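Upright spatula rest vs. flat spoon rest
Kitchen Tools > Storage and Counter

tsuksawat
17 October 2019
Looking for opinions on upright rests. I have used a flat ceramic one for 12 years and it takes up too much room next to the burner. Considering a steel dish type where the tool stands on end. Main concern is tipping.

drillora_dan
Tipping depends on dish diameter and where the weight sits. A plastic blade on a thin metal stem is top-heavy. Mine went over twice in August, both times with sauce on it.

D_Saithong
Disagree. I keep a white slotted spatula in a round stainless base, stem down, blade up. The dish is shallow with a raised rim and sits flat on the table.

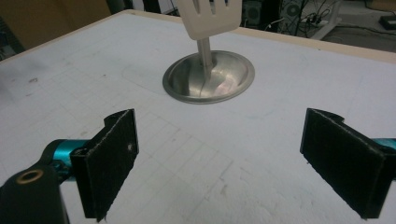 Footprint is the real gain. My old flat rest was 30 cm long. Drips run down the stem and collect inside the rim, so the counter stays clean -- the dish gets rinsed with everything else.

drillora_dan
Drips running down the stem is the problem. You pick it up again and the grease is on your hand.

D_Saithong
Only if you overload it. Shake it over the pan first.

skitulia9
Polished steel shows water spots. Hard water here, so I dry mine every time or it looks bad in a day. Brushed is easier to live with.

tsuksawat
Does the base slide on a smooth top?

D_Saithong
Slightly, if bumped. A thin silicone ring underneath would fix it. I have not bothered.

drillora_dan
Still keeping my flat one.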